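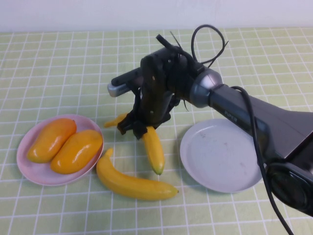 Household chores remain a demanding test for machines, and the Studadberg gallery records how far the work has come. Sorting fruit is among the plainer tasks under review: a banana held in two black fingers above a green checked cloth, two mangoes side by side on a pink plate, a white plate still empty. Soft or easily bruised goods call for a light grip — a matter on which shop-floor practice offers little guidance.

The gallery was prepared by Elżbieta Olszewski and Hưng Triệu for the Prondidlow programme on domestic work. Further entries will be added in February.

November 10, 2019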